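About Plorivum

Plorivum services and sets up small gripping tools for firms and laboratories that handle cloth. Most of what comes through the door is the two-fingered type, either fixed to an arm or carried in the hand, and most of it has been used on towels, napkins, bed linen or garment panels. We do not design robots and we do not sell arms. Our work starts at the mounting plate and ends at the fingertip.

The firm was set up in November 2011 to look after a single folding cell at a commercial laundry. The cell is still in use, on its third set of links. We now hold records for 156 tools, nearly all of them on a service plan.

What we work on

The tool we see most often is the Zevby hand-held, a linkage gripper in moulded black plastic with bushings at the pivots. It is light and simple, and it can be stripped with two screwdrivers and a pin punch. We also look after the arm-mounted version, which shares its fingers and links but has a different base. Other makes are taken on after inspection. If spare links cannot be bought or made, we will say so before any charge is raised.

How a tool is set up

Every tool is set up on the bench before it goes out, whether it is new or has come in for repair. The order of work is fixed.

The pivots are done first. Each bushing is checked for side play with the fingers open, half closed and fully closed. A bushing that turns in its seat is replaced along with the link it sits in, as a glued bushing will come loose again within a few weeks. No grease is used on any tool that touches white goods. A dry film is applied to the pins and left overnight.

The links are then assembled and the jaw is closed on a strip of thin card. If the card can be drawn out more easily at one side than the other, the fingertips are not meeting flat. The usual cause is a fingertip screw that has been done up with the jaw open. The screws are slackened, the jaw is closed by hand, and they are tightened again with the faces pressed together. This cures most tools. Where it does not, the left and right inner links are measured as a pair and changed as a pair.

Closing force is set last. We use a spring gauge and a webbing strap of known thickness, and the reading is written on the job sheet together with the room temperature. Plastic links run slightly stiffer in a cold workshop, and a tool set in January may need a small correction by summer.

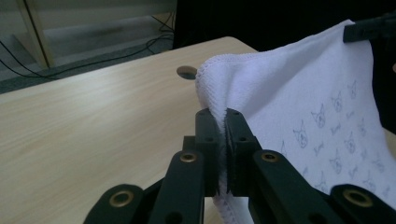 A gauge reading alone is not accepted as proof that a tool is ready. Cloth behaves badly in ways a strap does not. A stitched border is thicker than the panel beside it, and a jaw that holds the border well may let the panel slide. For this reason each tool is also tried on towelling, at the hem and again on the flat. The pinch is held for 60 seconds under light tension and the cloth is watched for creep. Any movement at the fingertips sends the tool back to the card test.

The cloth trial also shows faults that are hard to find on a bare bench. Loose fabric can find its way down between the inner links and be nipped when the jaw opens. If this happens more than once in a session we look at the link edges for moulding flash and take it off with a scraper. Sanding is avoided, as it leaves a surface that picks up fibres.

Care between services

Tools used daily should come to us every nine months. Between visits the user is asked to do very little:

Brush lint from the pivots at the end of each shift with a dry, stiff brush.
Wipe the fingertip faces with a damp cloth. Do not use solvent on them.
Check the fingertip screws weekly, with the jaw closed.
Store the tool with the jaw open.

Compressed air is not advised. It drives lint into the bushings and most of the seized pivots we see have been blown out regularly by someone taking good care of them.

Records

Each tool has a numbered sheet that stays with it for life. It lists every part changed, the force setting as received and as returned, and the result of the cloth trial. There are 962 completed sheets in the present system, which replaced a card index. Customers may ask for a copy at any time. The sheets have been useful in tracing batch faults, most recently a run of undersized pins that affected nine tools at two sites. All nine were recalled and re-pinned at our cost.

Our premises

We work from one unit, divided into a bench area, a parts store and a small trial room. Incoming tools are kept in quarantine trays until they have been cleaned – lint from one customer's cloth should not end up on another's. Parts for the Zevby tools are held in stock. Parts for the older Gamum jaws are made to order and take longer.

Set-up on site is offered for fixed cells. The customer is asked to have the arm powered down and the tool accessible on arrival, and to provide a dozen pieces of the cloth in normal use. Yin, our job booking system, will send a checklist once a visit is confirmed.

We do not offer emergency call-out. A loan tool can be supplied while repairs are carried out, subject to stock.

Page last revised 19 May 2019

Contact | Terms of service | Privacy | © Plorivum 2019. All rights reserved. | Back to top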